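Tuning a cloth grasp on a two-arm bench setup

Part 4: wrist view, finger gap and the first fold

By this point the arms should be bolted down, homed and talking to the controller. If the joint offsets from Part 2 are still off, go back and fix those first. No amount of grasp tuning will compensate for a shoulder that thinks it is two degrees from where it is.

What you need for this part

Both arms powered, with the gripper firmware from Part 3
The wrist camera, focused and clamped
One piece of plain knit fabric
One piece of woven fabric for comparison
Masking tape and a steel rule
The skullel.cfg file from the Part 3 download

Step 1. Set the wrist camera angle

Loosen the clamp and tilt the camera until both fingertips sit at the bottom of the view with the work surface visible between them. You want the tips low in the picture, but not gone. If they drop out of view you lose your only direct reference for where the cloth is relative to the gap. Blurred tips are fine. Focus for the table, not for the fingers.

Tighten the clamp, then run the wrist joint from one limit to the other and check that the view has not moved. Cable drag is the usual cause if it has. Add slack at the elbow and repeat.

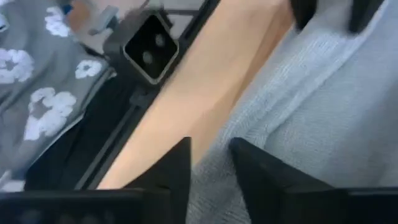 Tutorial by Consuelo Vallejo
Filed under: Builds, Grippers, Vadelthorpe Workshop
Last revised in September

Step 2. Check the approach on bunched fabric

Start with cloth that is already bunched. Flat cloth is a harder problem and is covered in Step 5. Push up a ridge by hand and bring the gripper down so the ridge runs into the gap between the fingers. On a ribbed knit the lines of the fabric are a useful cue: where they curve tightly, the material is raised, and where they run straight it is mostly lying flat.

Look for the crease along the side of the fold. A soft, wide shadow tells you very little about height. A thin, dark crease next to a rounded edge is a better sign that there is enough material standing up to pinch. Light from one side helps, so turn off anything directly overhead.

Step 3. Set the open gap

Open the gripper fully and read the encoder. Write that value to gap_open in skullel.cfg. Close it on nothing and write the second value to gap_closed. Do not copy my numbers. On my gripper the travel between the two came to 3,132 counts, and a second one built from the same printed parts was different.

For knit fabric, approach with the gap well short of fully open. A wide gap pushes the fold flat before the fingers reach it.

Step 4. Set the closing force

The current limit is an 8-bit value. Start at 64. Close on the fold, lift a short distance and hold. Then:

If the cloth slides out, raise the limit by 20 and try again.
If the servo buzzes or gets warm while holding, lower it.
If the cloth comes up but the fingers leave marks, check the finger pads before changing the number. Printed edges need sanding.

Tape a line on the table and line the ridge up with it each time, otherwise you are changing two things at once.

Step 5. Flat cloth

Lower the closed fingers until they touch, open them slightly, press and close. This drags up a small ridge of its own. The press depth matters more than the force – too shallow and the tips skate, too deep and the arm faults. I use the Esteban contact routine, which stops on motor load. The older Curkley script stops on position only and will drive into the table if your zero is wrong.

Woven cloth needs a slower close. Try it after the knit works.

Step 6. Bring in the second arm

Set the second arm to a parked pose before enabling it. Both arms share one workspace and the controller does not check for collisions. Run the full cycle at low speed with a hand on the stop switch, then set the cycle timeout to 3,000 ms and run it again.

Save the config under a new name. Part 5 starts from this file and adds the handoff.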